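3.2 Organização das sessões de leitura em voz alta

As sessões decorreram no mês de julho, sempre às 10 horas, numa sala cedida pela escola de línguas Dogbe. Participaram 11 adultos que aprendem português como língua adicional, todos com pelo menos dois anos de residência no país. Cada participante leu o mesmo texto em dois momentos: primeiro sem preparação, depois de ouvir uma gravação feita por uma falante nativa. Seguimos nisto o procedimento que Zakaria e Dalen propuseram para aprendentes de norueguês, com uma diferença – o texto não foi simplificado, e as vogais nasais aparecem nele com a frequência que teriam num jornal comum.

A anotação das pausas foi feita no programa Notix por duas pessoas, Amerley Alhassan e Elikem Gbeho, que trabalharam em separado e só compararam os resultados no fim. Considerou-se pausa todo o silêncio interior à frase, mesmo quando coincidia com uma vírgula. As hesitações preenchidas (por exemplo «hum» ou o alongamento da vogal final) receberam uma etiqueta própria e não entram no cálculo da velocidade de leitura.

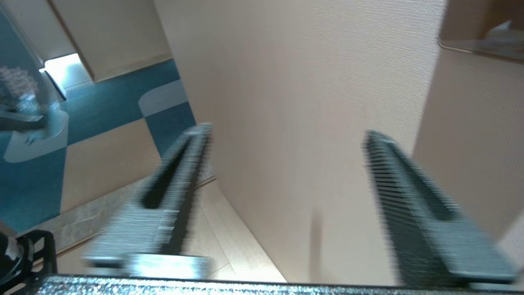 Figura 2. Pinça de dois dedos, aberta e sem objeto.

No segundo momento, oito participantes reduziram as pausas antes de palavras com ditongo nasal, como «mãe» ou «põem». Nos restantes três a distribuição das pausas ficou quase igual, embora a velocidade tenha subido. Este resultado parece-nos compatível com a observação de Kadrić, segundo a qual a imitação do ritmo vem antes da imitação do timbre. É preciso, contudo, ter prudência: o grupo é pequeno e as línguas maternas são muito diferentes entre si.

Verificámos também um efeito que não esperávamos. As pausas depois de pronomes átonos aumentaram no segundo momento, sobretudo nas formas com hífen – «disse-lhe», «tinham-no». Uma explicação possível é que a gravação tornou os participantes mais atentos à fronteira entre as duas partes da forma escrita. Voltamos a esta questão na secção 4, onde se comparam os dados da leitura com os da repetição oral sem apoio do texto.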